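Celtcombe Weather Sayings — README

Version 2, updated August 14, 2025
Compiled by Barış Taşdemir, checked by Duygu Kırmızıgül

A table of 1,516 weather sayings in English, each with a source, a region and a plain-language reading of what it claims. Please don't use it to forecast anything.

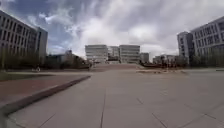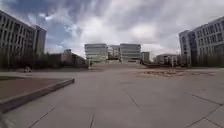 Streaky grey and white cloud over a paved plaza, both pictures.

What's in it

sayings.csv — one saying per row
sources.csv — books, almanacs and letters, with page numbers where we have them
notes.txt — arguments between the two of us, lightly edited

Columns in sayings.csv

text: the saying as printed, odd spelling and all
region: where the source says it was used. Often a guess by whoever wrote the book.
claim: what it predicts, in our words
testable: yes, no or unclear

Problems

The testable column is generous. "Rain before seven, fine by eleven" gets a yes, but plenty of the others never say how soon, or how much rain counts. Duygu would mark most of those no. I've left them as unclear.

Old almanacs copied each other freely. Three sources agreeing on a saying may be one source, and we haven't untangled this.

80 rows came from the Besesik list, which gives no sources at all. They are flagged. I would drop them before doing any serious work.

"Traditional" in a source means very little. Treat early dates with care.

Changes since version 1

Duplicates merged in July. Colour words in the sky sayings now keep the source's spelling.

Corrections are welcome with a page reference.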